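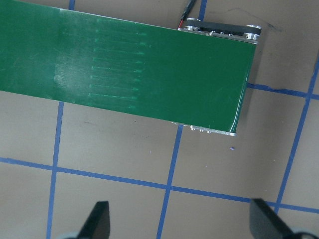

## Looking after a small bench conveyor

A green belt shows every mark. Pale streaks can be scuffing or something printed on the surface, so wipe one with a damp cloth before you reach for anything stronger. If it comes off on the cloth, carry on. If it stays put, leave it alone – scrubbing only dulls the shine around it.

**Cleaning the belt**

- Unplug it first.
- Warm water and a drop of washing-up liquid will do for most things. Wring the cloth out well.
- Work across the belt, then move it on by hand and do the next stretch.
- Keep white spirit off it. It softened the edge of our old Mengal belt and we had to buy another.
- Sticky label residue lifts with a plastic scraper held nearly flat.

**Ends and rails**

Dust packs in behind the pulleys. A 50 mm paintbrush gets most of it out, and a cotton bud does the rest. Aluminium rails only need a dry cloth.

Check the small screws along the sides every month or so. Nip them up with a hand driver, never a power one, as the threads in soft metal strip easily. Ours take a 3 mm key, but sizes vary. If the belt starts wandering to one side, turn the adjuster a quarter turn, run it for a minute, then look again.

**Cable**

Look at the power cable where it goes in at the end. If you can see coloured wire past the black outer sleeve, unplug it and get the end remade properly. Tape is not a repair. Leave a bit of slack too, so the joint isn't taking the weight.

**Marking out the bench**

Blue masking tape is good for dividing up a worktop. Press it down with the back of a spoon and it stays flat for weeks. Change it before it goes brittle – by February ours was coming up in crumbs. Any glue left on a pale top comes off with a little cooking oil, then soapy water.

Spare belts: we get ours from Sirkent, part 3469. Measure the width before ordering.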